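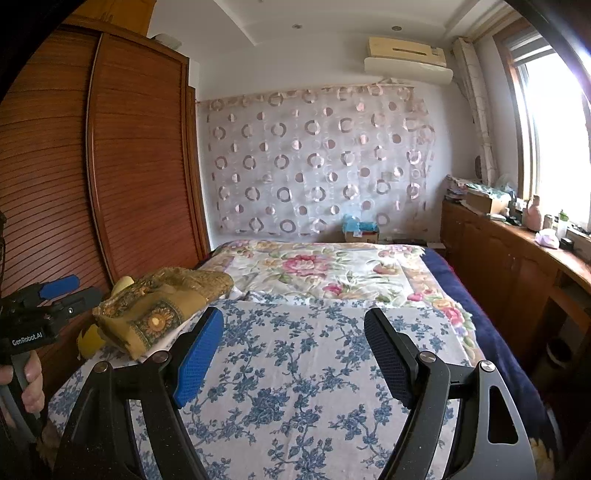
Two hand-held grippers at work over a bed, sunflower-patterned cloth and all.

I have been making beds for well over forty years, and I don't believe I have ever made one the same way twice. I mention it because I have spent a good part of this winter thinking about how you would pass the knack on to a machine, and I keep coming back to the same rather homely opinion, which I'd like to set down at proper length while the kettle is on.

The opinion is that the examples ought to be gathered in bedrooms. Real ones, with papers piled on the counter and a box at the head of the bed and three or four patterns of flower all arguing with each other. At Tresholm, where I help to look after the recordings, we had a long spell of doing it the other way. We had a room with white sheets, one grey blanket and a very good lamp, and we collected 1000 folds in it. They were lovely folds! I was proud of them. But the system we trained on them (we call it Ratine, after the cloth) went to pieces the first time it met a quilt with roses on it, and I can't say I blame it, poor thing. It had never been told that blankets come in roses.

So now we go to people's homes, and the work is slower and a good deal more sociable. You hold a gripper in each hand and you do the job as you would do it, only with two fingers a side instead of five. A corner that you would normally flick has to be pinched and walked across. Heavy blankets are the worst of it, because they fold over on themselves and hide their own edges, and you find yourself patting about for a hem like someone looking for their glasses. I used to want those fumbling minutes trimmed out. I have quite changed my mind, and I'd now argue for keeping nearly all of them. A person who loses an edge and finds it again is showing a machine something it will need every day of its working life.

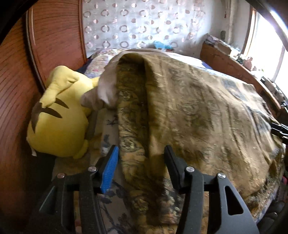
Ans Cuypers, reading a draft of this, wrote back that I was being sentimental about mess. A messy room only helps, in her view, if you visit enough of them, and 21 homes is still a small village; she would sooner have one short visit to each of 2975 bedrooms than a whole afternoon in any of ours.

She has a point, and I've told her so. If somebody gave us the money I would be on the bus tomorrow. But short visits have their own trouble — people tidy up before you come, and they are stiff and careful for the first half hour, and it's only after a cup of tea that they start tugging at a blanket the way they really tug at it. I would like the tugging. Given the choice, I'd ask for more homes and longer stays, and let the folding be as crooked as it likes.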